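5. Pasar la colección de discos a la videoteca Gosum

El folleto que viene en la caja promete que toda la colección estará en pantalla «en una tarde». Con una estantería pequeña, quizá. La de pruebas de este manual tenía 744 discos y no bajó de varias semanas, así que conviene leer la sección entera antes de abrir la primera funda.

5.1 Antes de empezar

1. Compruebe el espacio libre en Ajustes > Almacenamiento. La cifra de la pantalla de inicio no descuenta la papelera y suele ser optimista.
2. Conecte el lector al puerto trasero. El delantero también funciona, según el fabricante; en nuestro equipo se desconectó a mitad de disco más de una vez.
3. Desactive la suspensión automática.
4. Cree una carpeta por serie y, dentro, una por temporada. El asistente se ofrece a hacerlo solo. Decline la oferta.

Nota: Gosum no lee discos de otra región aunque el menú incluya la opción «Todas las regiones». Esa opción solo cambia el idioma de los avisos.

5.2 Copiar una temporada

1. Inserte el primer disco y espere a que aparezca el índice.
2. Marque los episodios. Deje sin marcar «Reproducir todo», que el programa toma por un episodio larguísimo y copia por duplicado.
3. Elija la calidad. «Original» conserva los comentarios de audio y los subtítulos; «Inteligente» los borra sin preguntar.
4. Pulse Copiar y anote el número de disco en la funda.
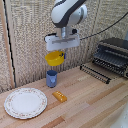
5. Cuando termine, abra el último episodio y salte a los minutos finales. La marca verde de «Verificado» significa que el archivo existe, y poco más.
6. Repita con los demás discos de la temporada antes de pasar a la siguiente.

Precaución: no venda ni regale los discos al acabar. Mireille Chevalier, que revisó este capítulo, perdió así los extras de dos series y no ha vuelto a encontrarlos en ninguna plataforma.

5.3 Identificar los episodios

1. Abra Herramientas > Catálogo y elija Skutbridge como fuente.
2. Revise la lista propuesta antes de aceptar. De 2431 episodios, el catálogo puso título equivocado a unos 812, casi siempre por confundir el orden de emisión con el del disco.
3. Corrija a mano los especiales de Navidad y los episodios dobles.
4. Bloquee cada temporada corregida con el icono del candado. Si no lo hace, la actualización del viernes devuelve los títulos anteriores.

Nota: el error 5 («Serie desconocida») se resuelve escribiendo el título en su idioma original. El servicio técnico recomienda reinstalar; pruebe primero lo otro.

5.4 Copia de seguridad

La suscripción incluye una copia en la nube que solo guarda la lista de títulos, no los vídeos. Para los vídeos hace falta un segundo disco duro, guardado aparte y actualizado después de cada temporada.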